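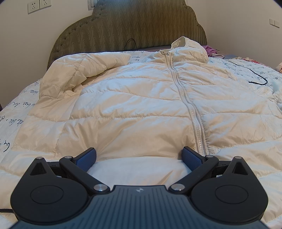 Cream puffer, front side up on the bed, one sleeve folded in.

19/09/2022

Wubit Fikre wants the windows shut before we start. Bin lorry. Then the kettle, then the wrong mugs, then finally coats, which is what I've come to Wakeck to talk to her about.

She has been looking after other people's winter coats for long enough to have opinions on every part of one. Trundero is the name on the card, but it is her, a spare key to the laundry room at Mac Carthaigh and a lot of hangers. People hand over their padded jackets in spring, she washes them, mends what wants mending, puts them away and brings them back when it turns cold. Last year 1182 coats came and went. She keeps a ledger. I was shown the ledger.

"I like the fat ones best," she says. "The puffers. Everyone thinks they're hard work and they are a bit. But a wool coat just hangs there. A puffer you have to handle."

Handle how?

"On a bed. Always on a bed if you've got one. People do it on the floor, or over the back of a chair, and then they wonder why there's a lump by the pocket. You want to lay it down flat with the front up and just look at it first. Two minutes. Don't fold anything."

Looking for what, I ask, and get a list at some speed. Marks on the cuffs. Grey at the neck. Seams that have started to go between one padded bit and the next. White and cream coats get the longest look, she says, as every mark is a fresh suprise.

"Cream is brave. I wouldn't own one. I'd have tea down it by the gate. But it's lovely to work on, you can see where you've been. On a black coat I'm working with a torch."

She goes over the padding with her palms, a row at a time, from the neck down. Not pressing. More like feeling for a pea under a mattress. If one row is thin and the next one fat then the filling has moved, and she teases it back with her fingertips from the outside. Can take a while. She did one in February that took an entire evening and the second half of a film.

And zips?

"Oh, zips." Long breath. "A zip is what kills a coat. The rest of it will go on for years and then the zip goes and it's in the bin. Wicked. I had a man tell me he'd paid 3000 for a sofa and he was throwing out a perfectly good jacket for want of a zip pull. I said give it here."

Her rule is to run it the full length, up and down, before the coat goes anywhere. If it sticks, pencil lead on the teeth, or a bit of candle if the coat is pale and you don't want grey on it. Never oil. She says never oil again when I am putting my shoes on to leave.

We go on to the folding. I had asked for a method, and she has one, but she keeps going back on it. Sleeves first, one at a time, brought in over the front. Then the hood, down flat on to the chest if it will go. Then up from the hem, loosely, and stop at halves. That's the method for a week in a case. For the whole summer she doesn't fold at all.

"Hang it, or lay it in something big with the lid not quite on. It wants air in it. Those bags you suck flat with the hoover, I can't be in a room with one. I've seen coats come out of those like a slice of ham."

Do they come back?

"Some. You shake them, you leave them on the bed, you go away. Some never do."

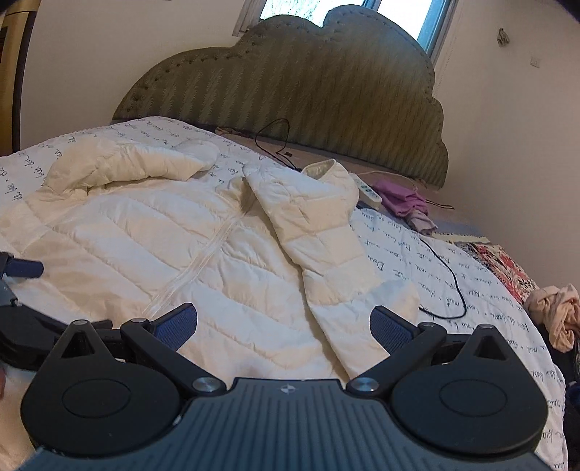
Hood bunched up, sleeve out to the side.

The leaving-on-the-bed part matters to her more than I'd expected. A coat that has been squashed goes down in whatever heap it lands in, and she lets it be for an hour before straightening a thing. Hood where it likes, sleeves where they like. Then she picks it up by the shoulders and gives it one good shake, lays it back down and does the smoothing.

"My mother would come in and say what is this mess. It's not a mess, it's resting."

Washing gets shorter answers. Cool, slow, by itself in the drum, everything fastened, pockets emptied. "And I mean emptied. Tissues. Conkers. I found a whole satsuma." Not much soap, and a second rinse, then a third if she's in the mood. Dry on low, taking it out to shake every so often, and when you think it's dry it isn't, so go round again. She thinks most bad smells in a winter coat come from people who got bored at this point. I am one of those people and said so. She was quite nice about it.

The business side she would sooner skip. Rounds are mostly on foot, out along Zundside and back by the allotments, with a rail on wheels that she calls the pram. It seats 2 coats abreast, her words, if they're both puffers. Prices haven't moved in a while and ought to. The coat on the top line of this year's page is number 1006, as she started the numbering again at a thousand after dropping the old book in a sink.

Would she take on somebody to help? A pause, first one of the afternoon.

"If they had patience. I can teach zips. I can't teach somebody to leave a thing alone for an hour."

Last thing, what should people be doing this week, with it not cold yet but the mornings getting their.

"Get it out now. Tonight. Put it on the bed and have a look at it, while there's still time to mend something. They all ring me the first day there's a frost, all of them, the same morning, and I've only got the one pram."

Trundero takes coats in at the side door of Mac Carthaigh, Wakeck, most afternoons. Knock loudly, the machines are on.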